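09/05/2018

Quick one before work. Still not unpacked from the move to Skorandale, five weeks in and over 23 boxes left in the hall. Colour-coded labels were a waste of time, all the stickers fell off in the truck.

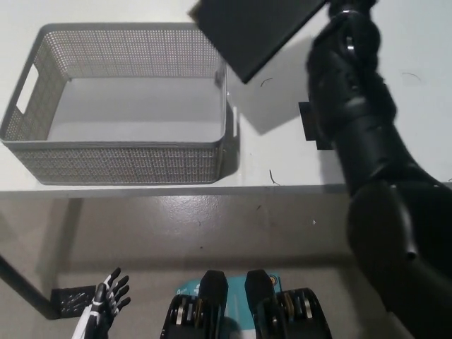
*Grey basket, white table.*

Kitchen's nearly done tho. Neighbour put me onto the bakery at Allari, go early, the rye is gone by nine. Bus is every 17 minutes, supposedly. Bathroom tap still driping. Plumber in June, maybe.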